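How to set up a power strip on a worktop

A power strip is simple enough to use, but most of the ones I am asked to look at have been set up in a hurry. The lead runs under something heavy, the plugs are only half pushed in, or a heater has been added to a strip meant for lamps and chargers. Ten minutes spent at the start will sort out all of this.

Before you begin, read the rating on the back. Add up the watts of everything you mean to plug in. If the strip is marked 3000 W, the total has to stay under that, and anything that heats (kettle, iron, fan heater) should go straight into the wall.

Clear the table and lay the strip flat with the sockets facing up. Run the lead out straight towards the wall. Do not coil it or tuck it under a mat.
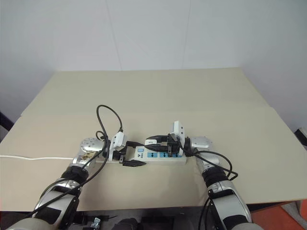
Finora, August 2021

A white strip with blue sockets in a row and the switch towards one end is an easy layout to work with, and so is a lead that leaves from the end and lies flat on the table. Black plugs show up well against a pale strip, so you can check the prongs before you push.

Switch the strip off first. Hold each plug by its body, line up the prongs with the openings and press straight down until the plug sits level. Do not rock it in. If it will not go, take it away and look for a bent prong.

Put bulky plugs at the ends of the row – they tend to cover the socket next door. Leave enough slack in each cable that nothing pulls on the plug.

Switch on at the wall, then at the strip. After an hour, feel the plugs. Slightly warm is fine, but if one is hot, switch off and unplug it.

Malathi Chacko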